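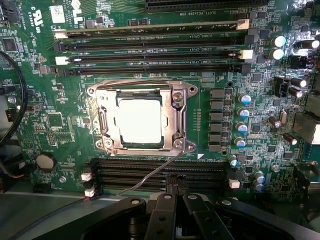 Ticket: Jistinent label job stops partway, front desk PC
Opened by: Meifang Wan
Assigned to: Yichen Hou
Date opened: Oct 16, 2021
Status: Resolved

Meifang Wan wrote:
Hello Yichen, I hope you're well and that the move upstairs wasn't too awful. I'm having trouble with the address labels for the seed catalog mailing. I load the member list into Jistinent, press Print All, and it goes along very nicely for a while, and then it just stops. No error, no beep, the progress bar sits there looking pleased with itself. The list has 2000 names on it and the last label that comes out is always number 800, somebody in the M's. I've restarted the program, the printer and the computer, in that order and then in the other order. Aiguo Luo thinks the computer is short of memory, and he may well be right, but I thought I should ask you before anyone opens anything up! The catalogs are already in boxes in the hallway, so sooner would be lovely.

Yichen Hou replied:
Hi Meifang, thank you for such a clear write-up, it really does save me time. That it stops at the same label every time is very useful to know. Could you try two things for me when you get a minute? Please sort the list by zip code instead of by last name and print again, and tell me which label it stops on. And please check that the label roll isn't running out at the same point (I've been caught by that one myself, and felt very silly).

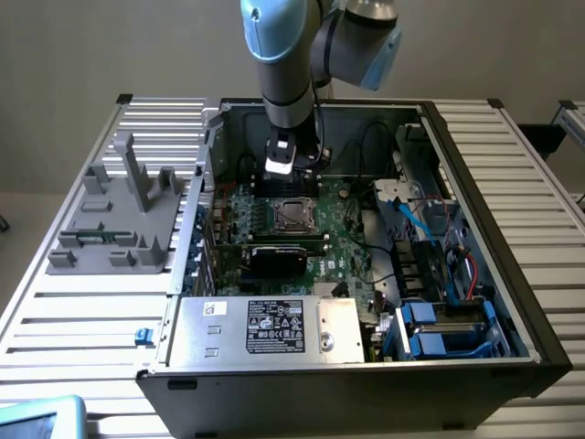 Memory was a fair guess from Aiguo, and I did check it from here over the remote connection. Jistinent was using very little of what the machine has, so I'd like to leave the case closed for now. If we ever do need to go in, it's a friendly enough job: the tower goes on its side with the inside facing up, and the memory slots are in a row to the left of the processor socket, which is the part with the metal bracket and the lever. Please leave that lever alone, whatever else you do. But I don't believe we'll get that far, and I'd sooner look at the list first.

Meifang Wan wrote:
Sorted by zip code and it stopped on label 70! So much earlier. I was sure I'd broken it further. The roll is nearly full, I changed it this morning and it's the good Segers kind. I've written down the name on the last label and the name that should have come next, in case that helps. The next one would have been our friends at the Nirov garden club, who have been members forever. 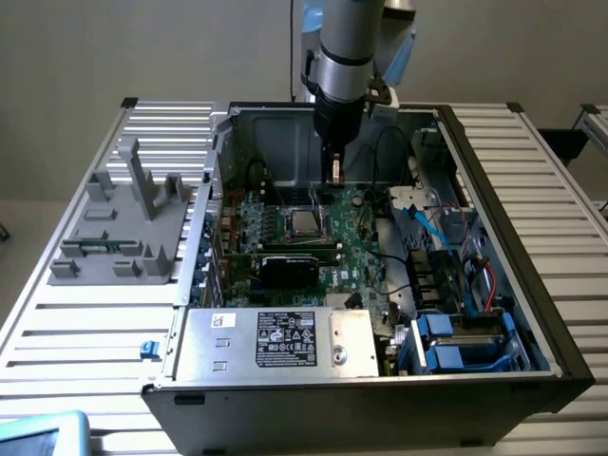 I also looked at what should have come next when it was sorted by last name, and it's the same entry! They're filed under their contact person, so they'd be in the M's too. Shiyu Long added a note to their address in May when they changed buildings, and I wonder if that's got something to do with it.

Yichen Hou replied:
Meifang, you've found it, and I'm very happy to take half the credit. The note was pasted in from an email, and it brought along an invisible character that Jistinent reads as the end of the file. Everything after that entry was simply never sent to the printer. To fix it, please do the following:

1. Open the member record and click in the second address line.
2. Select the whole line and delete it, including what looks like blank space at the end.
3. Type the address again by hand. Please don't paste it.
4. Save, close the list, and open it again before printing.

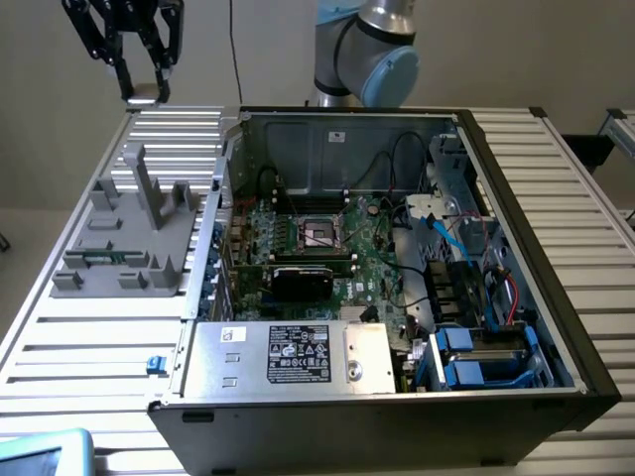

You can start the job from the first missing label instead of running the whole thing again. Under Print, choose Range and put in 801 for the sorted-by-name version. Since you have the first part already, that saves you a good stretch of label roll.

Meifang Wan wrote:
All done, right down to the Z's! Muchen Fang and I stuck them on over lunch and the boxes went out with the afternoon pickup. I've told Shiyu about the pasting and we've put a note by the keyboard. Thank you so much for your patience, and do come by for a catalog - I kept one back for you.

Yichen Hou replied:
I'd love one, thank you. I've gone through the rest of the list for the same character and found it in the Irov greenhouse entry as well, sitting in the phone field where it does no harm to labels. I cleaned it out anyway. Closing the ticket, but please do reopen it if the next mailing misbehaves.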